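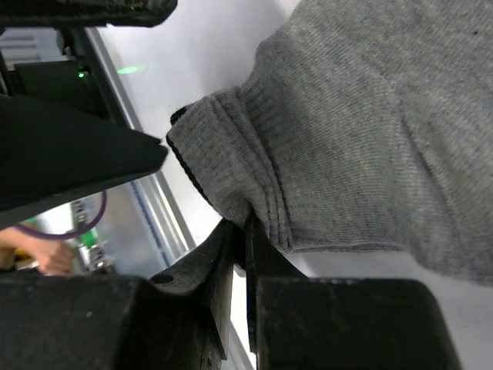
Photo: Daichi Shimada / Evbridge. Gray knit held between two gripper fingers.

Grip rules for cloth handling

Grip rules for cloth handling (most shops just say "grip rules") are the written habits people follow when a robot picks up clothes, towels and other soft stuff. I've been editing this entry on and off since I started at Evbridge, so forgive me if it sounds more like me talking than a proper encyclopedia. The older version was two paragraphs and a broken link!

Where the rules came from

Robots had been picking up boxes and metal parts for ages before many people asked them to fold a sweater, and the early rules for grippers were written with hard things in mind. A box stays a box when you squeeze it. A sweater droops, slides, doubles over on itself and hides its own hem. The first set I know of that was written only for cloth is the Koyama sheet, which started as one page taped inside a cabinet door and was passed around until it had grown to 14 sections. Zasham put out its own version later, with better drawings and (in my opinion) a much worse index.

Pinch depth

This is the part everyone argues over. The Koyama sheet says to take an edge with just enough cloth between the fingers to hold the weight of the garment, and no more. Deep pinches feel safer, but they leave marks on ribbed knits and can drag a fold into the gap along with the layer you wanted. Zasham allows a deeper bite on heavy knits as long as the force is turned down. At Evbridge we logged 3,064 pinches on knitwear, and 398 of them went into the book as "extra layer taken." Most of those were at cuffs and hems, where the cloth is already stacked up on itself, so now we ask people to note the fold before they close the fingers.

Finger care

Fingers get scuffed and dusty, and lint loves a rough surface. Wipe them at the start of every shift with a dry cloth. No sprays, please, I've seen what a sticky finger does to a light-colored towel. Both sets of rules say to swap or resurface the contact faces after a fixed number of cycles. Koyama picks 500, and Zasham leaves it to the shop. I like having a number, even a slightly bossy one.

Hands near the work

People do reach in around cloth robots, to straighten a sleeve or free up a cable, and the rules deal with that in plain terms. Decide before the job starts whether hands are allowed in the work area at all. If they are, the safety check for that particular setup has to cover it: speed, force, pinch points and where the stop button is. A gripper that seems gentle on knit can still hurt a finger, and the pointed parts of a neighboring arm deserve as much thought as the jaws. Long sleeves get rolled up and rings come off. Cables should have slack for the full reach, but no loops that can hook on a moving part.

Keeping records

Write down the fabric, the edge you picked, the force setting and what happened. Daichi Shimada set up our form, and it fits on half a page, so there's really no excuse for skipping it (I say this as someone who has skipped it on a Saturday). The Puda project shares a list of 791 fabric entries in the same layout, and it's handy when something odd shows up, like fleece bonded to mesh.

Open questions

Wet cloth is barely covered anywhere. Neither is anything with a drawstring. Zasham has a draft section on two arms sharing one garment, mostly about which one lets go first, and I'll add it to this entry when the wording is settled.

See also: soft grippers, lint control, folding benches, shared work areas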